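Getting quiet kids to add to a group story
Posted in Classroom Help > Reading and Writing

mirandasroom
I teach second grade in Flinilstead and I could use some help with our chain stories. The way I do it, one child starts a story out loud, stops after a couple of sentences, and the next child picks it up. Half my class LOVES this. The other half freezes, or says "and then they went home" so it will be over with. I have 4 kids who will pass every single time if I let them.

I've tried letting them draw their part first, and that helped one of them. I've tried smaller groups too, but then the loud kids just run the small group (of course they do). We have a story night coming up in March and I'd love for everybody to have at least one line in it. I don't want to make anyone cry over this! Is there something I can put in front of them that gets them talking?

konine_reader
Oh, I had this exact class a few years back. What worked for me was letting them write or whisper their part ahead of time. I give every kid a strip of paper in the morning with the first few words already on it, stuff like "But behind the door" or "The smallest one said." They finish it whenever they like, and I help the ones who can't spell it yet. Then at circle time they read the strip, or their partner reads it, or I do. The story comes out pretty bumpy and the kids think that's hilarious.

Do it for 2 weeks before you go back to making things up on the spot. Some of mine asked to skip the strip by then, and a couple never did, and I let that be. For your story night you could tape the strips into one long scroll and have the kids hold it up while it gets read.

Also, please ditch "what happens next?" as your prompt. It's too big. Ask "who is at the door?" or "what did it smell like?" and you'll get an answer out of almost anybody.

morkovlow_mom
just use dice. we got the picture ones at a yard sale and my son is 7 and he won't stop now

storycart
I'd go with a picture, and I mean a weird one. I keep a folder of 165 of them on my laptop, and I put one up on the wall and don't say a word about it. If it's a castle or a puppy, they all tell the story they already know. If it's something odd, the kids who hang back are on the same footing as the big talkers. I start with "what are their names?" and go around from there, one name or one line each. Passing is fine the first time around, and then we go around again.

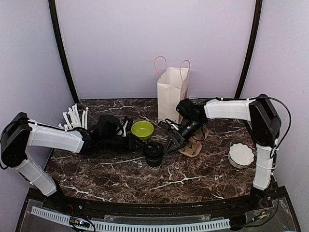

Two robot arms over a marble tabletop

My group named them after two grandmas and had them fighting over a soup recipe. One of my very quietest kids supplied the soup. I wrote it all down as they talked and read it back to them after lunch, and that's the part they liked best, hearing their own line come out of my mouth in a serious voice. You can use the same picture again a month later, too, and they'll tell you a whole different story.

mirandasroom
Thank you all! Strips tomorrow morning, and I'm going to hunt up some odd pictures tonight. I like the idea of the scroll a lot. Does anyone know if adding machine tape is wide enough for second grade handwriting, or should I cut up chart paper?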